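Home | Products | Guides | Standards | Support | Contact

Miltano SR-4 Shelf Restocking Unit
Working rules and fixture requirements

The SR-4 is a mobile restocking unit with two arms, built for open retail shelving. It places small packed goods such as stationery, boxed toiletries and hanging-card items. This page sets out the conditions under which it may be used on a shop floor. Full wiring and network details are in the Drusura base manual.

Load and reach
Payload per arm is 700 g, including any outer wrapping. The highest working shelf is set by the fixture survey and must be entered before first use. Goods with a loose header card are gripped by the pad or box, never by the card. Clear film wrapping is treated as a low-friction surface and needs the soft finger set (part 299).

Shelving
Slotted uprights and metal shelves are accepted if the brackets are fully seated. Check that both ends of a shelf sit in slots at the same height. Remove old tape and label residue from side panels where a position marker is to be fixed. Rounded front lips need the lip offset turned on in the fixture menu; without it, goods can be released too far forward.

People and floor space
The risk assessment is carried out by the site operator and kept with the unit. A clear zone must be marked on the floor before the arms are powered. If a person enters the zone, the unit stops and has to be restarted by hand at the panel. Do not run it in an aisle open to customers unless the site assessment allows for this in writing. Arm speed during teaching is limited to 50 mm per second.

Placing order
The unit follows the Kinyua placing method, which is taken from hand restocking. Each product type is first put out by a trained member of staff and the positions are recorded from that work. Goods at the rear go in before goods at the front. Packs of one colour are kept together where the shelf plan asks for it. A new recording is required after any change of fixture, pack size or shelf height.

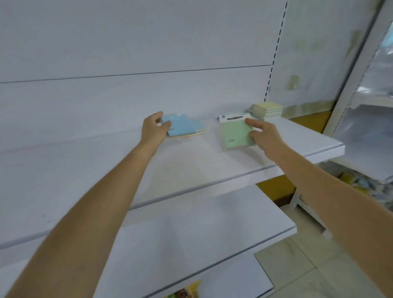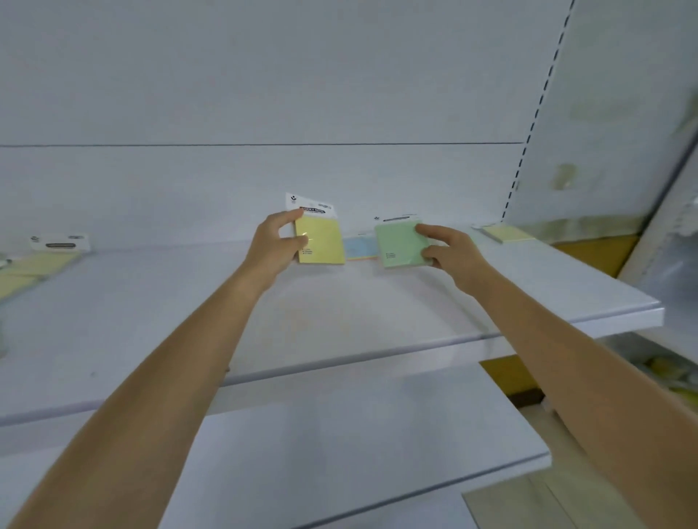
Both views: sticky notes handled two packs at a time on a white shelf with a slotted upright.

Related items
Gerham soft finger set, part 299
Drusura base, manual and spares
Floor marking kit, 4 rolls
Fixture survey form
Kinyua placing method, short guide

Last updated: March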